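9 August 2022
Folding task, hand-held gripper, bedroom set-up
Notes by V. Vasić, additions by Wichai where marked

Started late. The clothes had been put away by somebody with good manners and the whole point of today was to have them out, so the first job was un-tidying a wardrobe.

Plan as agreed with Sellaren: 100 usable demonstrations of "pick up folded garment, place on pile, let go, come away clean". Dark clothes only in this batch. The light ones were done in March and the policy trained on them treats anything black as a hole in the bed. It goes round it very politely.

Gripper is the second of the pair from Troltport, blue pads. The first one has gone back with a sticky left finger. Checked travel before starting: opens fully, closes fully, no click. Wiped the pads. Wichai says wiping makes no difference. Wichai also had crumbs on his last time, and I had to throw out 8 takes because the gripper would not let go of a vest.

Settled on the following after some arguing:

Start with the gripper held up and open. Hold still for a breath. Approach from the near side of the bed, both pads level, no swooping. Stop just above the cloth, then down, close, lift, move, lower, open, back off. If you fluff the grasp, carry on and recover, and log it as a recovery. Do not say "sorry" to the garment and start again. (I did this twice. It is on the audio.)

The stop above the cloth is the bit everybody skips. When you do the job with your own hand there isn't a stop, the hand just arrives, and so the recordings from the first session are all one long smear with a sock at the end of it. Ustthorpe's people asked for a clear moment where the pads are open and lined up before contact, so they can cut the approach from the grasp without guessing. Fair enough. It feels ridiculous, like pausing before every mouthful to consider the fork, but after a few dozen it becomes habit and I caught myself doing it with the kettle.

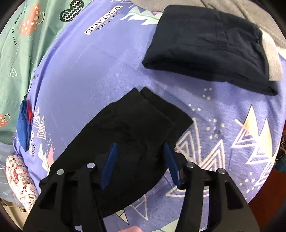
Pads open over the black one, before closing. Navy one further up the bed.

Black on black is as nasty as expected. The gripper body is black, the garment is black, and the fold edges vanish as soon as you lean over and put them in your own shadow. The blue pads are the only thing I could steer by. I ended up working from the stepped edge at the top, where the two layers overlap, and judging the rest from that. The navy one is easier by a mile. It sits up in a proper bundle and has a pale grey band down one side, so you know where you are.

Sheets: Chantharasri said in the review that we should use plain bedding. I have left the patterned stuff on. Real beds have mountains on them, apparently, and "Perfect VINTAGE", and a green one next to it that says "Turn off worry", advice I have tried to follow during calibration. If the policy can only fold on a white sheet then what we've built is a hotel employee. Will keep one plain-sheet batch for comparison, 40 takes, and see who is right. If it's Chantharasri I would like this paragraph removed.

Things that went wrong, in no order:

Tracking dropped out when I turned towards the window. Lost the end of four takes. Curtain shut after that, lamp on, no more dropouts, much more shadow. See above re black on black.

Grabbing too deep. If the pads go right down they take a pinch of the bedsheet as well and the whole landscape comes up with the garment. Looks marvellous, useless as data. Close a finger's width higher than feels natural.

Layers peeling. Only the top layer comes up if you pinch shallow, and then you have un-folded somebody's folding. So: too deep takes the bed, too shallow takes one sleeve. The good band is narrow and I can feel it in my wrist now but can't write it down, and I suppose that is the argument for doing demonstrations at all.

Wrist. Speaking of which. Stop after every tenth take and put the thing down. By the end of the morning my approach was coming in tilted and I hadn't noticed until playback.

WS: I did the second half. My takes are slower than Vlasta's and she says this like it's a complaint. Suggest we tag who is demonstrating, because the speeds are different enough that you can tell from the plots. Also the trigger spring wants looking at, it pushes back more than the old one.

VV: It is a complaint. Tagging agreed.

Storage: disk nearly full again. The 500 gig one is in the drawer under the printer, please label it if you take it, the last label says "NOT THIS ONE" and I no longer know who wrote it or about what.

Tomorrow: plain sheet batch, then the same garments crumpled. Ask Ustthorpe whether recoveries count towards the hundred. Buy a lamp that points upwards.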